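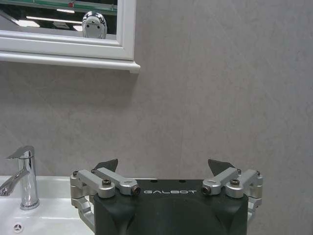 White-framed mirror and shelf over the sink, with the single-lever faucet below.

Melati Rondonuwu has been fitting out washrooms for small offices since she left Joren, and she says most of the job is deciding what to leave off the wall.

"People want a soap rack, a hook, a sign, a second shelf," she says. "Then they have to wipe around all of it."

The washroom at Iltholm got a mirror, a shelf under it and a sink. The wall is light gray with a mottled look a bit like stone. Rondonuwu picked it from a sample over a plain white one. "Water spots show less on it. The mirror frame is white already, so white on white would have disappeared."

I asked about the shelf, which runs slightly wider than the mirror. "That was Iestyn's idea," she says. Iestyn Owen did the installation. "He wanted the end of it past the frame so you have somewhere to set your glasses down. I had drawn it flush."

The faucet is a tall chrome one with the lever on top. It cost $237, the most expensive thing on her list after the sink. She had priced one at $175 and sent it back. "The spout was too short. You ended up washing your hands against the back of the basin."

Cleaning is left to the staff, and her instructions fit on a card. Dry cloth on the chrome, glass cleaner sprayed on the cloth and kept off the frame, and a small brush for the slots in the overflow cover. "That last one gets skipped," she says. "I used to skip it at home too."

Her next washroom is for Sayegh, in January. They have asked for two mirrors.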